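Brondeo Handpaar im Küchentest: stark beim Greifen, schwach beim Loslassen

16. April 2025

Seit Dezember steht bei uns in der Werkstattküche ein zweiarmiger Roboter, und seit gut zwei Monaten trägt er die Fingerhände von Brondeo. Vorher hatten wir die einfachen Zangen von Kinnear dran, die waren robust, aber mit Tellern eine Qual. Also umgerüstet, gefreut, und dann kam der Ärger mit dem Geschirrspüler.

Erst mal das Gute

Die Montage ist wirklich nett gelöst! Flansch drauf, Stecker rein, Kalibrierlauf starten, fertig. Die Finger fassen einen Tellerrand so sanft an, dass ich beim ersten Mal laut gelacht habe. Bei 200 Greifversuchen mit unserem Alltagsgeschirr ist kein einziges Stück kaputtgegangen, das hatte ich mit den Zangen nie.

Und jetzt der Fehler

Die rechte Hand hält manchmal fest, obwohl sie loslassen soll. Bei uns passiert das fast immer am Drahtkorb: Finger drumherum, Korb ziehen, Befehl »öffnen«, und nichts rührt sich. Im Protokoll steht Code 327, laut Handbuch »Fingerposition unplausibel«. Blöd ist, dass der Arm davon nichts wissen will und seine Bahn weiterfährt (!). Einmal hat er mir so den ganzen Korb schräg aus der Schiene gezerrt, Teller inklusive. Ich stand daneben und hatte den Not-Halt zum Glück in der Hand.

Gemein ist der Fehler vor allem bei zweihändigen Abläufen, wenn die linke Hand gleichzeitig drüben an der Spüle beim Abtropfgestell zu tun hat und man eher dorthin schaut als auf den Korb.

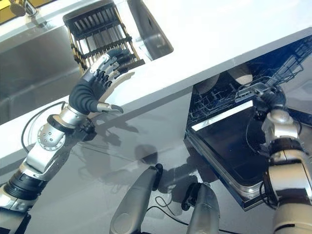 Was geholfen hat und was nicht

Neue Firmware: nichts. Neu kalibrieren: hielt einen Vormittag. Kabel getauscht: auch nichts, aber da hing ich mit dem Kopf halb im Unterschrank und war danach wenigstens sicher. Besser wurde es erst, als ich die Haltekraft rechts auf 39 Prozent begrenzt habe. Seitdem kommt der Code nur noch selten. Dazu lasse ich den Arm über unsere Steuerung (Cuvance) anhalten, sobald die Hand nach einem Öffnen-Befehl nicht antwortet. So was gehört meiner Meinung nach ab Werk rein!

Der Support war freundlich, brauchte für die erste Antwort aber 10 Tage und schickte dann die Anleitung, die ich schon hatte. Beim Händler, Zullico, ging es schneller, die tauschen mir die rechte Hand jetzt auf Kulanz.

Kaufen oder nicht?

Fürs Greifen würde ich sie sofort wieder nehmen. Wer sie unbeaufsichtigt laufen lassen will: bitte noch nicht, und den Not-Halt immer in Reichweite haben. Von mir gibt es drei von fünf Sternen, und wenn die Austauschhand da ist, trage ich hier nach, ob der Code wiederkommt.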